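Subject: Re: Open day at Stundau – worth the trip?
Date: 22 March 2021

Hello all,

I promised a report on the two-armed table with the foam letters, so I've put my picture in first and the waffle after.
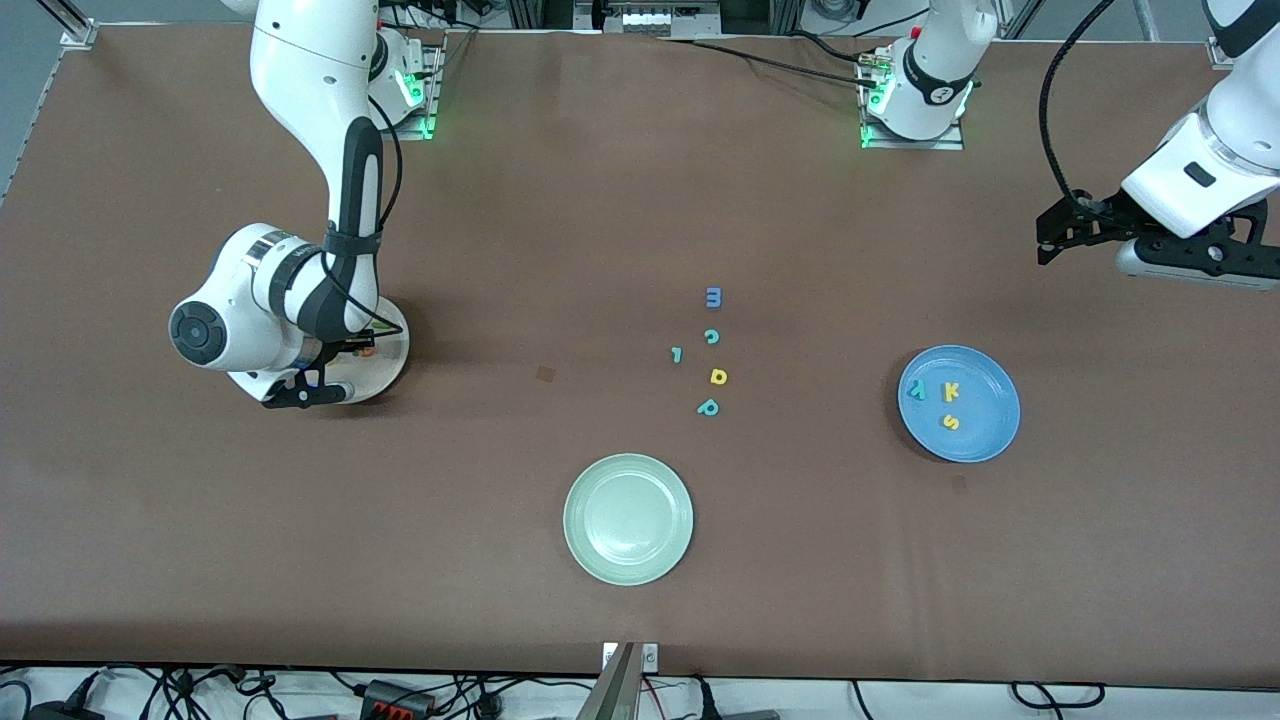 Senthil Sundaram wrote:
> Has anyone been to one of these open days? I'd like to bring my class in May but I can't tell from the website whether they let you near the arms or just sit you in front of slides. Also, do they talk about what goes wrong? My lot will only care about what goes wrong.

Well, Senthil, you do get near them, and there was only one set of slides (25 of them, a bit long, but the tea was good). The letters were my favourite by a mile! You get two white arms over a big brown table, a blue plate, a pale green plate and a handful of letters to sort between them. Visitors can shout out a letter, which children will love.

They were very open about the failures too. The chap from Sevano told us they had logged 3519 tries at picking up letters and he was happy to talk about the bad ones for as long as we liked. Thin letters are a pain, he said – an "l" gives the gripper very little to hold. I asked whether it could spell my name and he said not before lunch.

Book early if you're bringing a class. The room takes 118 but they split you into groups of 3 for the table itself, so there's a fair bit of standing about. Trultix had a stand in the corridor as well, mostly leaflets.

Does anyone know if the May date clashes with half term? I couldn't find it on their page.

Cheers,
Maureen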